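Stusgate Robotics Club forum > Class projects > Sim team keeps dropping the cube

okoskela
OK so the sim half of our class project is stuck. We're training the pick task on 4,000 runs, and the policy does great until the cube lands near a side wall. Then it just sort of hangs out over the other side of the box. I've watched it do this so many times I'm dreaming about it. Demo night is in March and I'd love to have a number I'm not embarrassed by.

brumach_fan
How many of those 4,000 start with the cube close to a wall? When I did this project last year my spawn zone was way too small and I never noticed.

okoskela
I checked and it's 359. So not zero, but yeah, kind of thin.

tinwhistle
I'd leave the data alone and look at the lighting. You've got a white box with a red cube and one big soft shadow. My bet is it's chasing the shadow.

brumach_fan
Disagree. If it was going for the shadow it'd at least end up next to the cube. Spawn zone, I'm telling you. Avram said the same thing to our group and we lost 2 weeks arguing with him.

tinwhistle
Depends where the light is though! Can we see what the wrist view looks like on a bad one?

okoskela
Sure, grabbed one from run 380:
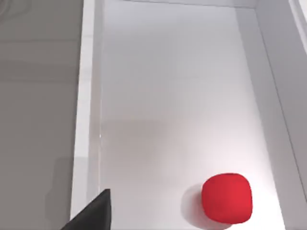
Run 380, wrist view. Cube lower right, finger way over on the left.

tinwhistle
Huh. OK, the shadow falls left of the cube but it fades out long before you get to the finger. I'd still move the light between runs, but I'm less sure than I was.

brumach_fan
Told you :) Also you only get one finger in view there, so I'd log the gripper position too and not trust the picture by itself.

okoskela
We do log it, I just never plotted it against where the cube started. Doing that tonight. And I'm going to widen the spawn zone first and leave the light where it is, so we only change one thing.

tinwhistle
Fine, but if the wall runs are still bad after that I get to pick the next thing.

okoskela
Deal. Does anybody still have the Komuris config from last year, or did it get wiped with the lab machines?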